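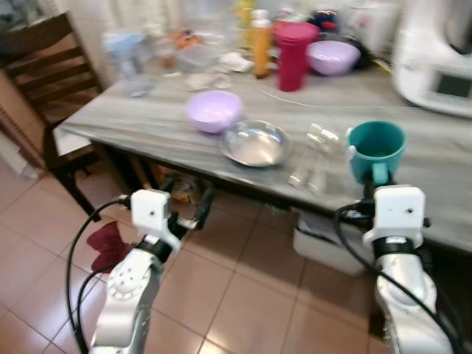

The right arm holds a teal mug by its handle at the kitchen table.

Wirkdale releases planning update for two-armed kitchen work
July 4, 2024

Wirkdale has released version 7 of Flivard, its planning software for robots with two arms. The update lets each arm plan its own path while checking the other's every 20 milliseconds, and adds a grasp library for cups, bowls and cutlery.

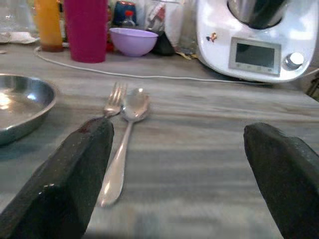
Thin items placed close together remain the hardest case for the planner, said Halldóra Zoëga, head of software. Flivard now ranks up to 500 possible grasps - including those at the handle - before the fingers close. Six partner laboratories will receive the update first, with general release to follow in August.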